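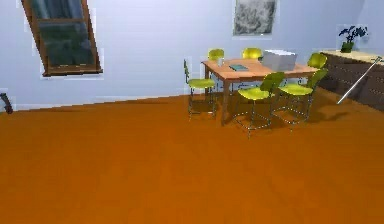 Salle à manger, six chaises. Sol nu.

Rechercher sur le site Rechercher OK

Pourquoi on s'entend mal à table : notes pour l'exposé de Grolley
Par Fiachra Ó Conaill, 22 mars 2020
Temps de lecture : 6 minutes

Notes de l'orateur, reprises telles que je les avais sous les yeux. Les passages entre crochets sont des consignes pour moi.

Ouverture

[Ne pas prendre le micro tout de suite. Parler sans, puis avec.]

Bonsoir. Je vais parler d'acoustique domestique, c'est-à-dire du son dans les pièces où l'on vit. Il sera peu question d'isolation. L'isolation concerne le bruit qui traverse un mur, et on me pose surtout des questions là-dessus. Ce soir je parle du bruit qui reste dans la pièce.

Taper une fois dans les mains. Laisser le son s'éteindre. Recommencer au fond de la salle, près de la porte.

Ce que vous avez entendu après le claquement s'appelle la réverbération. Le son part dans toutes les directions, rencontre les murs, le plafond et le sol, et revient. À chaque rencontre il perd un peu d'énergie. Sur du plâtre peint ou du carrelage il en perd très peu. Sur un rideau épais il en perd beaucoup plus, surtout dans les aigus.

Le temps de réverbération

On mesure le temps que met le niveau sonore à baisser de soixante décibels. La formule classique tient sur une ligne : 0,16 multiplié par le volume de la pièce, divisé par sa surface d'absorption. Le volume en mètres cubes, l'absorption en mètres carrés.

[Écrire la formule au tableau. Ne pas la démontrer.]

La salle où nous sommes fait 286 mètres cubes. Je l'ai mesurée cet après-midi avec un télémètre. On ne peut guère changer le volume, donc on travaille sur l'absorption. Vous en faites partie : une personne habillée absorbe bien plus de son qu'une chaise en bois vide. C'est pour cela que les musiciens se méfient des répétitions dans une salle vide.

[Si quelqu'un demande : la formule suppose un son réparti partout de la même façon. Elle donne des résultats médiocres dans un couloir ou dans une pièce dont une seule paroi est traitée.]

Le cas du repas

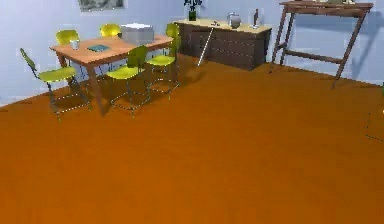 La table et ses chaises jaune-vert, murs bleu lavande.

À table, deux personnes se parlent sans difficulté dans presque n'importe quelle pièce. À quatre, il y a souvent deux conversations. À partir de là chacun élève un peu la voix pour couvrir l'autre échange, l'autre échange fait pareil, et le niveau monte sans que personne l'ait décidé. Dans une pièce réverbérante la montée est plus rapide, puisque les mots de tout à l'heure traînent encore quand arrivent les suivants.

Les premières personnes touchées sont celles qui entendent un peu moins bien. Elles perçoivent les voix, mais les consonnes se perdent. Elles font répéter une fois, deux fois, puis elles arrêtent de demander. J'ai vu cela chez mon propre père pendant des années avant de comprendre que la cuisine y était pour quelque chose.

[Pause. Boire.]

Les appareils auditifs amplifient aussi la réverbération. Les modèles récents filtrent mieux, je ne suis pas audioprothésiste et je renvoie à eux pour le reste.

Ce qu'on peut faire

Commencer par le plafond, quand c'est possible. C'est la plus grande surface libre d'un logement et on n'y accroche rien. Dans le projet Nonis nous avons posé des panneaux absorbants dans 7 logements, toujours dans la pièce du repas. Les panneaux venaient de chez Goossens. Dans un des logements nous avons essayé l'Iltwood, un bois rainuré et perforé, plus cher et plus long à poser. Les habitants l'ont trouvé plus beau. À l'oreille, je n'ai pas fait la différence.

[Faire circuler les deux échantillons. Les récupérer.]

Ensuite les murs. Deux murs nus face à face produisent un écho flottant, une sorte de crépitement quand on frappe dans les mains. Traiter l'un des deux suffit en général. Une bibliothèque garnie de façon irrégulière aide déjà.
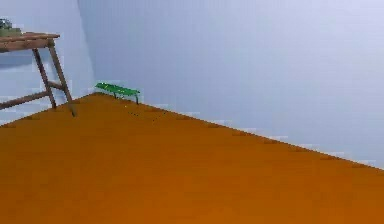
Dernière modification de cette page : novembre 2020

Pour le sol, un tapis rend service contre les bruits de pas et les chaises que l'on tire. Sur les voix graves il ne fait presque rien. La mousse fine vendue en carrés autocollants a le même défaut : elle retire les aigus et laisse le bas du spectre, si bien que la pièce devient sourde et reste fatigante. Il faut de l'épaisseur, ou un vide d'air derrière le panneau.

Les chambres

Je passe vite. Une chambre contient un matelas, une couette, souvent des vêtements, et cela suffit dans la plupart des cas.
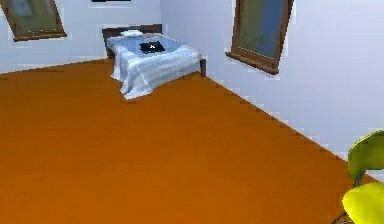 Les plaintes qui viennent des chambres concernent presque toujours un voisin, une conduite ou une ventilation. Un panneau absorbant au mur n'y changera rien, et je préfère le dire avant que quelqu'un en achète. Pour une ventilation, vérifier d'abord les fixations et la propreté de la bouche.

Questions

Prévoir 16 minutes. Reprendre chaque question au micro, le fond de la salle entend mal.

Questions probables : les boîtes à œufs (non, trop minces et inflammables), les plantes vertes (très peu d'effet), les applications de mesure sur téléphone (utiles pour comparer avant et après, à condition de garder le même téléphone et le même endroit).

[Rendre la clé du local technique avant de partir. Le télémètre est dans la sacoche grise.]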